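Chapter 4
The Hand at Rest: Pointing Devices and the Shared Table

Terms in this chapter: neutral wrist, thumb rest, scroll wheel, reach zone, working surface

Most office work is done with one hand on a keyboard and the other on a mouse. The keyboard gets most of the attention when a desk is set up, and the mouse is put wherever there is room. In this chapter we start with the mouse and work outward to the surface it sits on.

A flat mouse turns the palm toward the table. A taller, sculpted one holds the hand partway onto its side, closer to the way it hangs when the arm is relaxed. The thumb also needs a place to go. On a shell with a flared thumb rest, it lies on the shelf instead of dragging along the tabletop.
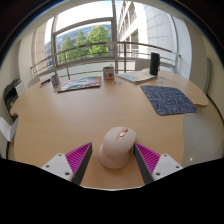
Size matters as much as shape. Hemant Bajpai, who fitted out the shared workrooms at Vurham, kept 2 sizes of mouse on hand and let people try both before choosing. He asked them to scroll through a long page first. If the finger had to stretch to reach the wheel, the mouse was too big.

The working surface comes next. Many sensors track well on bare wood, and a pad is often a matter of feel. It does mark out a space for the mouse, and on a shared table that is useful. A mug or a notebook tends to stop at the pad's edge.

Round tables need more thought than square ones. There is no straight front edge to line a pad up with, and a square pad set near the rim may leave the forearm without support. Move the pad toward the center until the forearm rests on wood.
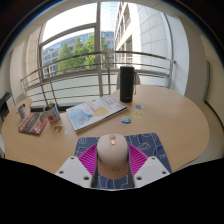 Drinks, magazines and plants belong in the outer reach zone, past the point where the elbow has to straighten. Small flat items such as stickers and cards are easily swept under a pad and should be kept clear of it.

Section 4.1 shows how to measure the reach zone with a tape. You will need a table, a chair and a partner. Record your results in the chart on page 65.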